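Isside: Grasping small items at a mirrored vanity
Gallery

Isside is a study of close-range grasping with a camera at the wrist. The question is narrow: how much of the wrist image should the controller be allowed to use when part of that image is a reflection? The work was done at a bathroom vanity with a polished stone counter and a large mirror behind it. Data handling was by Kimutai Kashindye, control and evaluation by Mercy Odera. The method is called Parnudar in the report and on this page.

The counter is hard for two separate reasons. Polished stone throws highlights that move with the wrist, and a point tracker tends to follow them. The mirror shows the robot and anyone standing in the room, so a detector trained on ordinary household images will report arms, hands and doors at positions where there is only glass. Depth taken from those regions is wrong by the full distance of the reflected path.

Parnudar keeps a mask over the mirror and carries it forward between images using the arm's joint readings. Features inside the mask are dropped before the pose estimate is made. Nothing is inpainted.

Start pose, fingers open, close to the stone. The lower edge of the gold-patterned mirror frame is the boundary the mask has to hold.

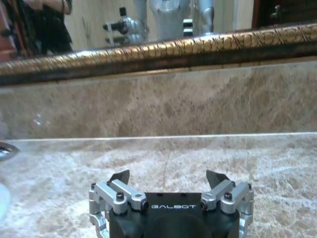 Why not just cover the mirror during the trials?

Covering it would remove the problem being measured. The baseline controller was already known to work on plain backgrounds, and a result obtained with a cloth over the glass would say nothing about bathrooms as they are normally used.

Training used 700 short clips. Each clip has one approach, one closing of the fingers and one lift. Clips were labeled by hand with the mirror boundary in the first image only; the remaining boundaries come from the joint readings and were spot-checked. Where the projected boundary drifted onto the counter, the clip was relabeled and kept.

Evaluation covered 1,560 attempts under three conditions: no mask, a fixed mask drawn once at the start pose, and the moving mask. The order of conditions was shuffled within each session so that changes in daylight did not fall on one condition only. An attempt counted as a success if the item left the counter and was still between the fingers when the arm reached the hold position.

The moving mask had the fewest failed attempts. The fixed mask did better than no mask at the start of an approach and worse near the end, where the wrist has turned far enough for the drawn region to cover real counter and real items. Most of the remaining failures under the moving mask were late closings, with the item already touched and pushed – a timing fault, and one the mask does not address.

Timing was handled separately. During fast wrist motion the stone flecks smear into streaks, and the pose estimate becomes confident in the wrong direction, along the streak. The controller therefore scores each image for blur before using it. A rejected image is replaced by a prediction from the joint readings for up to 40 milliseconds. After that the arm slows until a usable image arrives.

Slim item held upright between the fingers, with motion blur across the counter and the stone front below it. 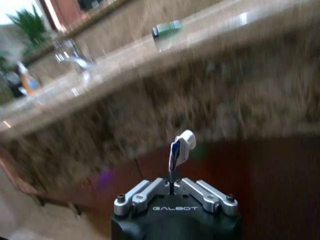 The blur score is computed on the whole image outside the mask, and this is a weakness. A held item moves with the camera and stays fairly sharp while everything behind it is smeared, so one number for both gives a poor account of either. Odera tested a split score, one for the region between the fingers and one for the rest. It removed most of the unneeded slowdowns after a grasp and made no difference before one. The split score is in the current code but was not used in the evaluation above.

Slim items with a narrow handle were the most sensitive to wrist angle. A small error at closing leaves the handle leaning between the pads, and the lean grows during the lift if the pads meet it high. The controller has no correction for this. Lean at the hold position was recorded but did not count against an attempt.

Two limits should be stated. All attempts were made at one vanity, with one mirror height, so the mask has not been tested where the glass comes down to the counter with no frame. The boundary label also assumes straight edges. An oval mirror would need a different first-image label, though the projection step would stay the same.

The next round is planned for the Grumdale test rooms in November, with frameless mirrors and the split blur score switched on in every condition. Kashindye is also preparing the boundary labels for release, together with the projection script and the session logs. Requests for the logs before then can go to either author.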